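17 September 2018

Coffee in hand, feet up, and my head is still full of cans. Blue cans! I've been staring at them since right after breakfast and I'm going to see them when I close my eyes.

So the Uvon trial is officially going. Anil Kamath set me up with the login on Friday and told me to be "mean to it," which is a nice thing to be asked by your boss. We get the simulator package, the two-armed robot model, a kitchen room and a box of ready-made tasks, and by the end of the month I have to say whether we should pay for it. Tostden is the other one in the running. I tried their demo back in February and all I remember is that the menus made me want to lie down.

Install was fine, I'll give them that (one restart, one password I typed wrong three times, my fault). Then I skipped the tutorial like I always do, opened the can task and just started driving the arms around. Two hands, two cans, one dark mat on a big white table. The first time I got a can properly up in the air I said "ha!" out loud and Tane Partington looked over his monitor at me.
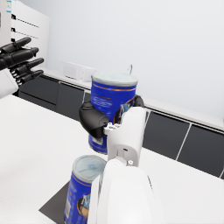
One can up, one still on the mat.

I like how the fingers work. You don't just press a button and have the thing stick to the palm like a fridge magnet, which is what our old setup did and why I never trusted a single number that came out of it. With this one you pick where each hand goes and how hard it closes, and if you're sloppy about it the can slides or tips and you start over. I started over a lot. The text on the label goes mushy when you get in close, and I wrote that down, though I don't know who would care except me.

The camera switching is the part I fell for. There's a view from straight overhead, and once I found it I pretty much stopped using the others, because I could finally tell how much space I had between the two hands. Both cans at once is so much harder than one! The left hand I can do half asleep. The right one always wants to come in too high, and then I fuss with it, and while I'm fussing I forget what the left is up to.

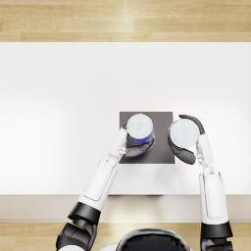

Tane had a go after lunch and of course he was better at it than me. He went slowly and kept the grip light and didn't talk, and I'm none of those things. He thinks we should let it run 1000 tries overnight with the settings shuffled and see what comes out in the morning, and I said let's do 200 first because I don't want to come in to a frozen computer and have to explain it to Anil.

Price is the sore spot. It's $900 a seat, and the Tunia add-on, the one with the extra rooms, is separate. I wrote to Lozano, who handle the sales side over here, to ask if they'd throw it in for the trial. No answer yet.

Anyway, 200 runs are going right now on the machine under my desk. I left a note on the keyboard so no one shuts it off. Need to buy cat food tomorrow and call Mom back.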